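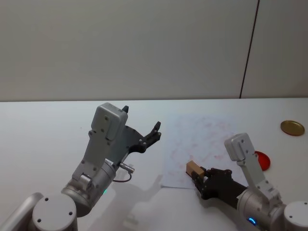
A white tabletop against a plain light gray wall.

In Praise of the White Table
16/03/2019

I grew up around dark furniture, the heavy kind that came down through the family whether you wanted it or not, and for years I believed a table ought to be brown in the same way that bread ought to have a crust. My first white one came from a small shop in Cosdale. It cost me 100 dollars and 30 more for delivery, and I spent most of that first evening walking past it with a cup of tea, wondering what I had done to my dining room.

What I hadn't expected was the light! My room faces north, and by April, when the mornings were finally getting longer, I could read the paper at breakfast without reaching for the lamp. I've since moved house, painted twice, and had that same table in 2 different kitchens (and, for one rather cramped winter, in a hallway).

The wall behind matters more than people think. A bright white wall can make a white table look a little yellow and tired, poor thing, while a light gray gives it an edge to stand against. I used a shade called Flovmont in the last house and liked it so much that I bought a second can. A friend with a lovely big place in Paltlow went for deep green, and it's handsome, but she does keep the lamps on until noon.

As for upkeep, yes, you will see every crumb and every ring of coffee. I wipe mine down with warm water and a drop of dish soap, dry it with an old tea towel, and leave the stronger stuff under the sink. Turmeric is another matter, and I've learned to put down a cloth when there's curry.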